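From: Zohreh Zarei
To: Shared kitchen list
Date: May 22, 2022
Subject: Re: Cups and bowls, what do we keep?

Dear Nighat, dear all,

Thank you for your message. I answer between your lines, I hope it is easy to follow.

Nighat Janjua wrote:
> I went through the cupboard with Daniyal and we have 218 pieces
> in total if I count plates, bowls, cups and cutlery together.
> This is too many for our shelves. Can we please decide which
> colors stay? I would like one set only, all white.

I understand the wish for one set, but I would like to speak for the mixed colors. When each person has his or her own color, there is less discussion at the sink. With all white, we will again find six half-full cups in the evening and everybody says it is not theirs. We had exactly this problem at Trellthorpe and it was never solved until we bought the colored ones.

> Also the gray cups. Some people like them, some people don't.
> I don't see the use of a cup without a handle.

For hot tea I agree with you, it is not comfortable. But for pencils, teaspoons or cold water they are good, and I would keep a few. If we put a yellow label on each one, it can't be mixed up with the gray mug, which has a handle and is for drinking.

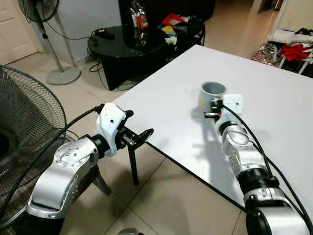

The gray cup with the yellow label, on the white table.
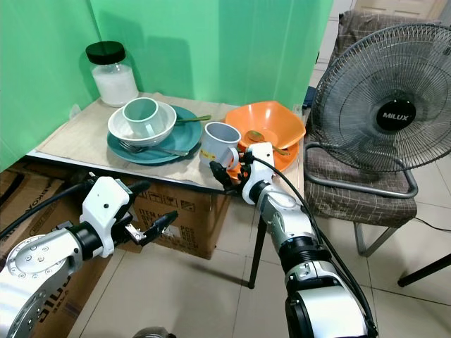
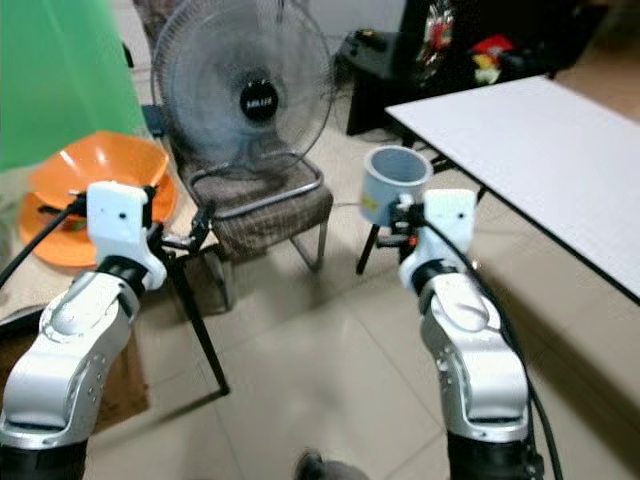
My proposal for the cupboard is as follows. The orange bowls stay, and the orange plates too. They are light, and Rukhsana Shaikh's children can carry them without fear. The teal plates stay as long as we have enough of them to serve one full table. The white bowls go on the middle shelf, and please do not make a stack higher than five, the shelf is already bending a little on the left side.

> What about the spoons?

The gold spoons I would keep for guests. The forks are a different matter. We have 50 of them and I have never seen more than 19 people at one lunch, so half can go to Rukhsana Tanoli, who is collecting for the new kitchen in July. She asked me to say that she takes also jars, but only with the lid.

About jars, one more request. Please write on the jar if it is sugar or salt. I made a full pot of tea last month with the wrong one and I had to throw it away in front of my guests.

> Daniyal offers to drive the extra things away in his car.

Many thanks to Daniyal. Please wrap the plates in newspaper and put the heavy ones at the bottom of the box. The strong boxes are under the stairs. The thin ones from Bovano open from below when they are full, so I would use them for towels only.

If somebody is against this, please write to the list before we start packing. I can change the plan for the plates, but for the forks I have already promised.

With kind regards,
Zohreh

P.S. The big serving dish from Satti is still at my home. I will bring it back, I did not forget.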